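The small wash

Most households own more laundry equipment than they use. In the Talari flats, where the drying cupboard is shared between two floors, people have gone the other way. A basket, a flat surface and a short rail cover nearly everything, and the big wash has given way to small ones done more often.

The basket matters more than you might expect. Solid tubs hold the damp in, so anything left overnight smells by morning. A plastic mesh one lets the air through and is light enough to carry on one hip. It takes a thin white cloth and a bright jacket or two without much trouble, though the whites should be washed apart from strong colours. 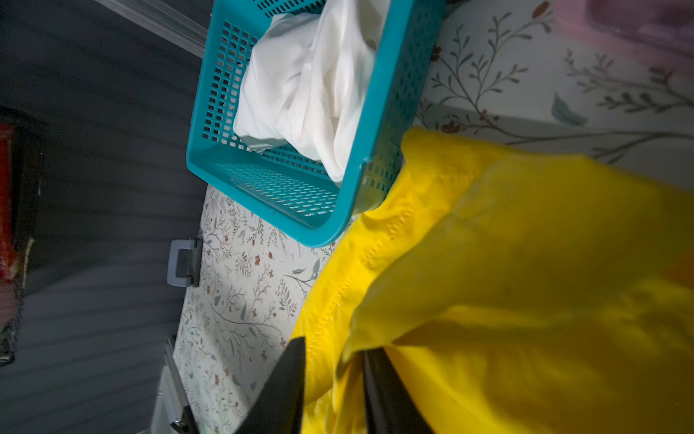 Sorting by weight

Colour is what most of us were taught to sort by, and it still counts. Weight comes next. Thin cloths dry in an afternoon and can be folded the same day. Coats and anything lined need a day longer, and they crease badly if they are left in a heap under other things. Timar, the repair shop on the ground floor, sees plenty of jackets with split seams that were pulled wet from an overfull drum.
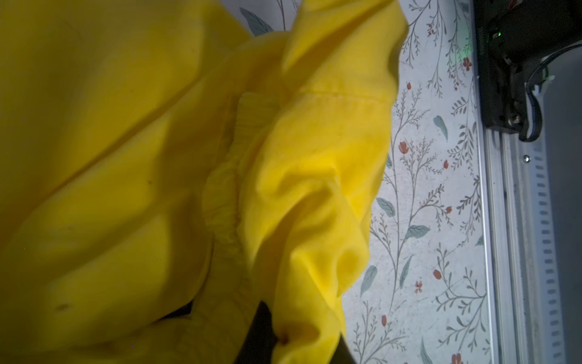

Elastic is the part that wears out first. High heat dries out the rubber, and after that the waist never sits properly again. Wash at a low setting and dry flat. When folding, lay the gathered band straight before doing anything else; on a yellow garment like this one the fine ripples are easy to follow with a thumb. Check for marks at the same time. A small dark smudge shows up badly on yellow and is best treated before the next wash, with plain soap and a soft brush.

Fold the legs or sleeves in last. Heavy things go at the bottom of the pile, thin ones on top, and the basket goes back on its shelf empty.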